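Sondon Covered Surfaces: notes and data card

Version 18, last revised December 17, 2019

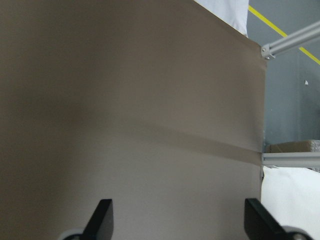 Sondon is a collection of written records about cloth coverings on flat household and workroom surfaces: tables, benches, bed bases, trolley tops and the like. Each record says how a cover was put on, how it lay afterwards and what was done to straighten it. The collection was started by Kalkidan Ambaye and Rohani Ginting and is now looked after by Inès Vidal.

This file replaces the older readme and the separate notes on corners. If you have a copy of either, please delete it.

What is in the folder

records.csv holds the main table, with 1,000 rows. One row is one covering of one surface.
corners.csv holds the corner notes. It joins to the main table on the record number.
covers.csv lists the 35 covers, with their size, fibre (where the label was still readable) and the date of their last wash.
wording.txt is the list of agreed terms.
old/ holds versions before the corner notes were added. The column order is different, so do not mix them with the current files.

Columns in records.csv

record: a number, never reused
surface: one of table, bench, bed base, trolley, shelf, other
cover: the cover's number in covers.csv
lining: yes, no or not known
colour: everyday words, as the writer put it down
lie: smooth, rippled or bunched
corner_state: square, folded, creased, loose
hang: the drop on the long side, in centimetres
undercloth: yes if a second cloth shows past the main one
retries: how many times the cover was lifted and laid again
notes: free text

Colour is not a fixed list. People disagreed about browns in particular. The same cover has been put down as brown, taupe, olive and grey by different writers, and sometimes by the same writer on different days. We left these as they were. Use the cover number if you need to group records by cover.

How a covering is recorded

1. Clear the surface and wipe it down. Let it dry.
2. If there is an undercloth, lay it first and leave it hanging where it falls.
3. Lay the main cover from the far side. Smooth it from the middle outwards with flat hands.
4. Do the corners last. Fold the spare cloth under itself and press once.
5. Write the record before touching the cover again.

Step 5 was added by Fitriani Oei after the first batch, in which a good many covers had been tidied before they were written up. Those rows have "batch 1" in the notes column, and their lie and corner_state values should be treated with care.

Shade and creases

A dark band across a plain cover can be a shadow, a fold or a mark in the cloth. Writers were asked to run a hand over it before choosing. Where this was not done the notes say "band, not checked". There are 105 such rows. Do not count them as creases.

A cover can lie smooth over its whole width and still be wrinkled at one corner. Record it as smooth under lie and folded or creased under corner_state. If a corner is both folded and creased, put folded first and separate the two with a semicolon.

Undercloths

Most of the undercloths are white cotton and came from the Collness store, which was closing its linen room. They are a little wider than the tops they sit on, so a point or strip of white often hangs past the main cover. This is recorded but is not a fault. Kartini Chin measured the undercloths again in December and found several had shrunk. The new sizes are in covers.csv and the old ones are in the column next to them.

Known problems

Covers 11 and 12 had their labels swapped for part of the second batch. The rows have been corrected where we could tell which was which. The rest are marked "11 or 12".

The hang column is blank for bed bases. The drop was measured to the floor on some and to the frame on others, and the figures could not be compared.

"Loose" was used in two ways until the wording list was agreed: for a corner that had not been folded, and for a fold that had come open. It now means only the second. An unfolded corner should have a blank.

The Yeoh covers have a slight nap and look lighter when brushed towards the window. Colour notes for these are less steady than for the others.

Use and changes

You may use and pass on the files for teaching or study. Please keep this card with them. For any other use, write to Inès Vidal at the Asurov office.

Corrections are welcome. Give the record number, the column, and what you think the entry should be. Please do not send back an edited copy of the whole table.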